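Scraping and Oiling a Small Rowing Skiff

Turn the Gadus over before January, when the varnish gives up and so do you. Mine is 26 years old and hides her age badly.
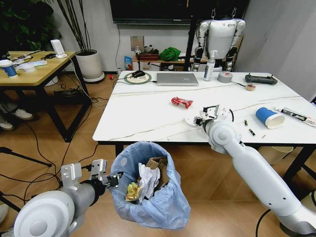 Scrape with the grain, bow to stern. Sand to 219 grit if Ninida still sells it, or whatever is near it if they don't. Wipe down and go have lunch. 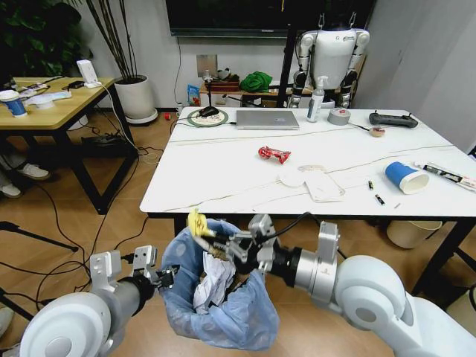 Crumpled paper in a light blue bag.

Brush on thin oil and leave it roughly 7 hours. A second coat goes on the same way, with more sighing.

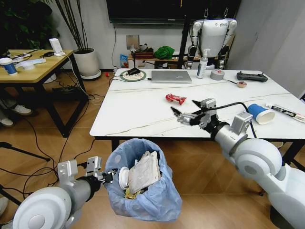

Can I oil over old varnish?
Only if you enjoy scraping. Oil needs bare wood to soak into.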